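Re: [cell-practice] draft rules for shared bench, speed limits + people at the table

OK going through this fast, have to be out of the building by noon. Comments inline, quoted bits are from the December draft.

> 1. Every task gets a written sheet before the arm is powered.
> The sheet lists objects, start layout and what counts as done.

Yes. Keep. But "start layout" needs teeth. For the tulip task ours says stems lie flat on the table, vases upright, and the arm starts clear of both. Segura's sheet just says "flowers on table" and no two people set it up alike.

> 2. No person inside the marked area while the arm is enabled.

Agree, but we never say who sits where outside it. People work at desks in the same room and that is fine by me, the draft should say so. What I want is a line about someone seated across the table, looking down at their own work while the gripper is right down by the surface. Either they're the operator or they sit further back. Pick one and write it down. 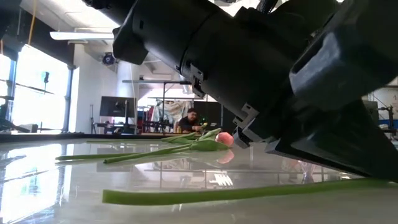 Posted by Iñaki Cordero to cell-practice

Speed. The draft has 240 mm/s for anything near the table, and I can live with that. Zorkeo wanted 433 and I said no at the time, still no. Free space moves, whatever, argue about it seperately.

> 3. Fragile items: operator's discretion.

This one I'd strike. Discretion means everyone does it different and then Pingate asks us why the runs don't compare. Proposed text:

Grip stems on the green part, never on the bloom. Keep the spare flowers and any second vase where the moving arm doesn't have to cross over them. If a vase is lying on its side at the start, the sheet has to say that's intended, otherwise stop and reset. Clamps on the table edge get checked by hand before first enable, every session, and cables go behind the rail.
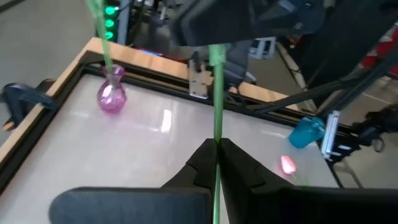
Filed under: Bench rules / Handling

On the cables, I know Crescencio thinks it's overkill. Quoting him so it's on the list:

> From: Crescencio Moya
> If we write a rule for every cable we'll have 3000 rules and
> nobody will read one. Say "tidy" and move on. My real worry is
> two arms on one object. The draft has nothing at all on it.

He's right on the second part. We wrote the whole thing for one arm and then Stotura went and put handovers on the task list. So, new rule 4, first try:

With two arms working the same object, one is named as the lead on the sheet. The other doesn't close until the lead has stopped. Neither opens until the operator confirms. Tips keep a minimum gap, number to be agreed, and stop means both stop, always, no per-arm stop button.

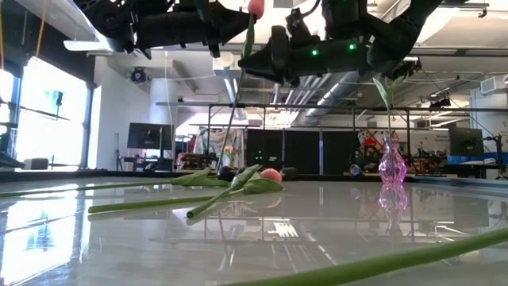 The gap number is the bit I can't settle by myself. I'd start wide and bring it down after some logged runs. Crescencio, can you send what you used for the handover trials? Ticket 3275 has the old thread but the attachment is dead for me.

Also the draft says "robot" in some places and "arm" in others, and with two on a table that matters. Use arm. I'll fix that in my copy.

Not touched yet: rule 5 (logging) and the sign-off sheet. Will get to them tonite if the train has wifi.

Iñaki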